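Győző Halász
20 November 2019

Can a machine put things away in a kitchen yet? A thread, from somebody who has spent the fall on one small part of the question.
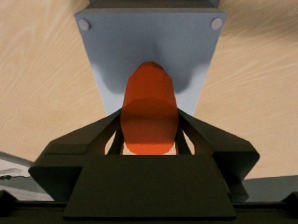 Simulated gripper with the orange piece between its fingers, over the blue-gray plate.

1/ I work on pick and place for a small outfit called Fimomine. We do household chores in simulation first and on a real arm later. People ask me at dinner when they can buy one that empties the dishwasher. My answer is long, so I'm putting it down once and I'll link to it.

2/ Short version: moving one known object from one known spot to another works. Most of what you'd call a chore is made of other things.

3/ The current task is as plain as we could make it. One object, one plate, one table. Pick up the object, get it over the plate, let go, back off. A three-year-old does it while looking at the dog.

4/ We ran it 2,291 times in simulation over the last stretch of work. 938 of those runs had the object start in a position the policy had never been trained on. I'm keeping those two piles apart in everything I write, and I wish more papers did.

5/ On the familiar positions it is good. I'd let it sort parts all day. On the new ones it gets worse in ways that are hard to guess from watching the good runs.

6/ The most common failure is a bad grasp height. The fingers close too near one end of the object, it tips, and the rest of the motion goes ahead as if everything were fine. The arm will carry nothing to the plate and carefully set down nothing.

7/ Second most common: it lets go too early. The object lands half on the rim and rolls. In simulation you reset and go again. In a kitchen that's a thing on the floor.

8/ Third is slow and boring. It hovers. It gets over the plate and makes tiny corrections until the time limit runs out. We gave it a longer limit and it used all of that too.

9/ Somebody always asks about shape. A tapered object is harder than a block. Two flat fingers want two flat sides. If the sides curve, a small error in height changes how much finger is touching, and then it can squeeze out.

10/ You can buy your way around some of that with softer pads or a suction cup. Then you meet a colander.

11/ The view matters too. When your camera looks out past the gripper, the gripper hides a good part of the place you want to put things. The closer you get, the less you see of the spot right under the object. Humans have the same trouble, but we have skin.

12/ Now the shop floor, which is a different story. I spent part of last year at Workholm, where they load fixtures. Same motion, pick up and place. They have had it running on two shifts for years.

13/ The difference is everything around the arm. Parts arrive in trays facing the same way. The lights never change. The fixture is bolted down. If a tray is wrong, a light comes on and a person fixes the tray.

14/ So when someone says "robots already do this in factories," yes, they do. The factory was built so the robot could. My kitchen in Clallemstead was built in a hurry by the previous owner.

15/ A reply I got the last time I posted on this: why not build kitchens like factories? You could. Racks with fixed slots, one kind of plate, one kind of cup. I know a cafeteria setup that comes close to it. I wouldn't want to live there, but for 50 identical trays at lunch it makes sense.

16/ Where I think we are, by chore. These are my opinions and not measurements.

Vacuuming a flat floor: done, you can buy it.
Moving one known item to a marked place: done in a lab, expensive at home.
Setting a table with your own dishes: some of the time, slowly, with a person watching.
Emptying a dishwasher: no.
Folding a fitted sheet: no, and I can't do it either.

17/ Speed gets left out of the videos. Look for the little "4x" in the corner. A chore that takes you two minutes and takes the arm eight could still be useful if you're out of the house. It's much less useful if you have to stand next to it with your hand on the stop button.

18/ And that's the number I'd ask any company for: how long did it run with no one in the room? Success rate per attempt sounds fine at ninety-something percent until you count the attempts in one sink of dishes.

19/ On simulation. People either trust it too much or laugh at it. It's cheap and it doesn't break plates. It is also wrong about friction, and grasping is mostly friction. We randomize it and hope the real value is somewhere inside the range.

20/ We've moved one earlier version of this task to the real arm. It needed retuning of the closing force and a new camera mount, and after that it behaved a lot like the simulated one, including the hovering.

21/ Next up is the Palacios set, which has more shapes and two plates instead of one. The arm has to choose. I expect the choosing to be easy and the grasping to be the same headache. I'll post those results in December, split the same way, seen and unseen positions in separate columns.

22/ If you run pick and place in a real shop and have logs of what goes wrong, I'd like to read them. Failures especially. Replies are open, and messages are fine if your boss would mind.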